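Tuesday, July 2, 2024
Bench notebook, arm station

Spent most of today on the rules sheet for anything where the arm works near mains sockets, because the one we have was written for pick-and-place with plastic cups and it shows (it has a whole paragraph on spills!). The task on the bench is the multi-outlet power strip, and I kept the notebook open next to me so I could write down what bugged me while it was bugging me.
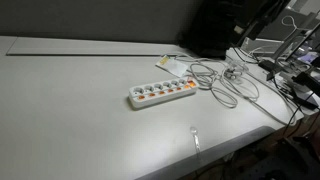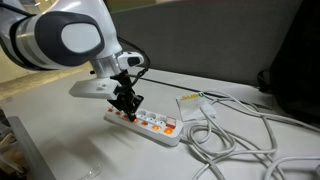
Okay, so, the rules. I'm going to put them down the way I'd say them to somebody standing next to me, and then whoever has the patience can turn them into proper wording for the Prellex binder.

First one is about power. If the task doesn't need a live strip, the strip isn't live. I know the lights look nice on camera and I know the policy is supposed to see them lit some of the time. Fine, then that's a live task, and it gets written on the sheet as a live task before anybody touches the teach pendant. What I don't want is a strip that's live by accident from whatever we were doing before lunch. And the lights don't count as a test! A lit switch tells you something has power. A dark one could be off or could be a dead lamp, so pull the plug at the wall and keep the plug where you can see it.

Second, fingertips. Our black fingers get narrow at the end and that's great for small stuff, but narrow and hard next to a socket is exactly the combination the old sheet never thought about. Proposal: no bare metal anywhere on the finger past the last joint for socket work, live or not, and a look over the tips at the start of every session. A nick in the coating means the finger comes off and goes in the reject box. I don't care how small the nick is. Eichhorn sent us 3 spare sets in the spring and they're still in the drawer in their bags, so we're hardly short.

Third is force, and I went back and forth on this. The Domelano controller lets you set a contact limit per task, and the default is way too generous for pressing on a plastic housing. I'd like to cap it at 200 in the controller's own units until we have something better to go on. Somebody's going to say the cap makes the switches harder to press, and yeah, maybe it does, so let's log the misses and look at them instead of creeping the number up in the middle of a session. If you change the cap you write it in here with your initials. No initials, it goes back to the default cap and the runs get tagged as suspect.

Fourth, cables. Oh boy. Loops of slack on the work surface are the thing I'd most like to see handled the same way by everybody. I see two camps here. One camp wants everything tied down flat so the arm can't snag it. The other camp says real desks have messy cables and a policy that's never met a loop is going to be useless on the first real desk it sees. I'm with the second camp for the data and the first camp for the safety, which sounds like I'm dodging, so let me spell it out. Slack that belongs to the task object can lie however it likes. Slack that belongs to us (camera leads, arm leads, anything on the clamps) gets strapped along its mount and never crosses the reach area. The lead that runs down to the gripper gets enough slack for full wrist rotation and no more. Check it by jogging the wrist both ways at slow speed before the first run.

Fifth, loose bits. Packets, clips, little plastic pieces. Same split, really. If it's on the desk on purpose, it's in the session notes as clutter. If it isn't in the notes it comes off before you start. Small clear plastic is the worst for this, the depth camera hardly sees it and neither do I after three in the afternoon.

Sixth, hands. One person at the stop button, one person resetting the object, and the arm is paused before a hand crosses the desk edge. Not slowed, paused. We've all gotten lazy on this with the Fumine script since it parks the arm so neatly between runs, but parked with motion enabled is still enabled. I've asked for the script to drop into a real pause at the end of each run and wait for a key. It'll cost us a few seconds each time and I'm fine with that.

Open stuff:

The log is at 1,594 runs across all the socket tasks and the older ones don't say whether the strip was live. Do we keep them, or tag them unknown? I vote tag them.

Does the stop button need to kill the strip as well as the arm? I'd say yes for live tasks. Needs a switched outlet at the station, and I have no idea what's in stock.

The sheet has to be in the binder before the September review. Draft goes up on the board tomorrow, pens are on the string, please scribble on it.

Also the pendant battery was at one bar when I quit, so I left it on the charger by the door.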